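Stullonow ferry cuts start Saturday, school runs hit

Funmont council has confirmed the cross-harbour ferry to Stullonow drops to 10 sailings a day from Saturday, down from 17, with the early boat and most of the evening ones gone. The new timetable went up on the council site late yesterday. By tea time the page had fallen over twice.

The operator, Munari, says the older of its two boats needs a new gearbox and hull work and can't be kept on the run through winter. One boat from here on. No date for the second to come back, only "when the yard is finished with it", according to a notice taped up at the Funmont wharf.

First sailing out of Stullonow moves from 6.05am to 7.10am. That is the bit people are cross about. Anyone starting at the hospital or the cannery at seven has no boat that works, and the drive the long way via the Ziółkowski bridge takes most of an hour on a good morning. Roadworks on the bridge approach as well, one lane, stop-go lights, and those are not due to wrap up untill the end of next month.

High school students will be moved to the 7.10. It connects with the school bus on the Funmont side but with only 5 minutes to get up the ramp and across the car park. The council says the driver has been told to wait. Parents at the wharf this morning weren't convinced. One said her son missed the bus twice last term when the gap was longer than that.

Last boat home is now 7.30pm, every night of the week. No late Friday sailing. The bowls club and the pub on the Stullonow side both put up signs today about it, and the pub has already moved trivia to Sunday arvo.

Fares don't change for the time being. Monthly passes stay valid, and passholders can apply for a part refund covering the weeks the cut timetable runs. The form is meant to be online, it wasn't at time of writing. Paper copies at the council front counter and at the Stullonow store, next to the post boxes. 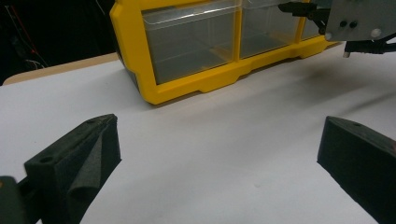
Can I still take a bike on the ferry?
Bikes still go on free, but there is room for five only on each sailing, first come first served, and e-bikes count the same as ordinary ones. Trailers and cargo bikes will be left for the next boat if the deck is full.

Freight is messier. Parcels and groceries went across on the mid-morning boat, which has been scrapped, so the Stullonow store will now get its delivery on the 1.15pm. Bread and milk on the shelf after lunch. The store is asking regulars to put orders in the day before. Chemist scripts will go over on the first boat with the crew, same as now, and can be picked up from the store counter once it opens.

Wheelchair users should ring ahead. The boat staying in service has the steeper ramp of the two, and at low tide it may not be usable without help from crew. Munari says it will hold a sailing for up to 20 minutes if the tide is the problem and the passenger has booked. The phone line is staffed from 6am. Leave a message outside those hours and someone calls back, so the notice says.

There had been talk of a stand-in boat. Council staff looked at hiring one from up the coast and priced it, but the draught was too deep for the Stullonow side at low water and the owners wanted a full season's hire up front. A water taxi for shift workers is still being discussed. No operator has signed on and the council would not say what it might cost per trip.

An extra early minibus around by the bridge is the other idea. It would leave the Stullonow hall at 5.40am on weekdays, stopping at the hospital and then the cannery gate. Council wants to know how many would use it before comitting. A sign-up sheet is at the hall and another at the store, names and start times please, not just names.

Residents have asked why the gearbox was left so long. A report to council in January flagged the older boat as due for major work, and a budget line was put in, then pushed back when the wharf pilings came in over estimate. The report is public and is on the council site, or was before the site went down.

Weather cancellations will be handled as before. If the wind warning is up the boat doesn't run, and updates go on the board at each wharf and out by text. People who signed up for texts more than two years ago may need to do it again as the old list was lost in the changeover to the new system. Send your mobile number to the council front desk.

A public meeting on the timetable is set down for 6pm at the Funmont hall. The original plan had it finishing after the last boat had left, which got pointed out fairly quickly. Munari has now agreed to run one extra sailing back to Stullonow that night, departing 8.45pm. Standard fare, passes accepted. No bikes on that one.

Written comments close at noon the day after the meeting. Email or drop them in the box at either wharf.

The full timetable, including public holidays, is on the boards at both wharves. Old printed timetables should be binned, the sailing times on the back page are wrong for every day of the week now.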